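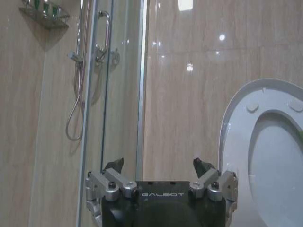

Home Staff Notices Minutes Rota Contact
Reading time: 5 minutes

Gonetti Serviced Apartments
Housekeeping and Operations Meeting - Minutes
Oct 4, 2023, staff dining room, Salgado Street building

Present: both housekeeping shifts apart from those on leave, the front desk lead, maintenance, the operations manager, and the staff representative for housekeeping. The night porter sent apologies and a long note, which was read out under item 4.

1. Minutes of the September meeting
Agreed, with one correction. The linen delivery moved to the side entrance, not the rear one, and those of us who waited at the rear one would like that remembered.

2. Bathroom robots, first month
The operations manager thanked everybody for their patience and said she knew it had been a lot to take in on top of a busy September. The robots are working in 2 of our buildings, Salgado Street and the Ilto building, and between them they were sent into 172 bathrooms over the month. Of those, 89 were signed off by a housekeeper without anything needing to be done again. The rest needed a second go by hand, sometimes a whole bathroom and sometimes only a corner.

There was a good long talk about what those numbers feel like on the floor. The early shift said the toilets are the part they are happiest to hand over, and several people said their knees and backs have noticed the difference already. Shower glass is another matter. Clear panels and shiny walls seem to give the robot trouble, and it will slow right down or stop in front of a door when the ceiling lights are bouncing off everything. Maintenance has passed this on to Hovora, who supply and look after the machines for us, and they have promised a visit before the end of the month.

The late shift asked about guests' own bottles on the corner shelves. For now the robot does not touch the shelves at all. A housekeeper lifts the bottles down, wipes the shelf, and puts everything back in the order it was found, the same as we have always done. Front desk mentioned that guests do notice when their shampoo has moved, bless them, and they do ring down about it.

Action: maintenance to keep a list of the bathrooms where the robot stops at the glass and share it with Hovora.

3. Jobs, hours and the room allowance
The staff representative had asked for this item and spoke to it first. She said people had come to her worried, some of them quite upset, and she wanted a plain answer in the minutes. The operations manager said that no housekeeping hours will be cut this year on account of the robots, and that she will put this in a letter to each member of the team.

It was then asked - fairly, it was felt by all - whether the time saved will simply turn into more rooms per person. At present the allowance per room stays as it is. Checking the robot's work and redoing what it missed takes time of its own, and the late shift pointed out that walking back to a bathroom you thought was finished is more tiring than cleaning it in the first place. The manager agreed to look at this again once there is another month to go on, and to do so with the representative in the room.

Training was discussed too. Anyone on the team can ask to be trained as a robot lead, and it carries an extra payment of up to $200 a month. Part-timers are included. A few people said they would rather stick with what they know, and they were told warmly that this is perfectly all right.

Action: operations manager to send the letter; sign-up sheet for training to go by the time clock.

4. Notes from nights
The night porter writes that the robot at Ilto was left charging across the linen room door on two occasions, and that he is not as slim as he once was. It was agreed that the charging spot will be marked out with tape on the far wall. He also asks that whoever turns the corridor heating up would please turn it down again.

Action: early shift to do the taping.

5. Supplies
The new gloves run small. Larger sizes are on order. Please keep using the old mop heads until the box is finished - there are plenty left and they are still good.

6. Any other business
Thanks were given for the cake. Somebody asked whether we might give the robots names, and after some very lively discussion this was put off to the next meeting. Suggestions can go in the box by the kettle.

Next meeting: same room, first week of November, at the end of the early shift.

Last updated: the afternoon of the meeting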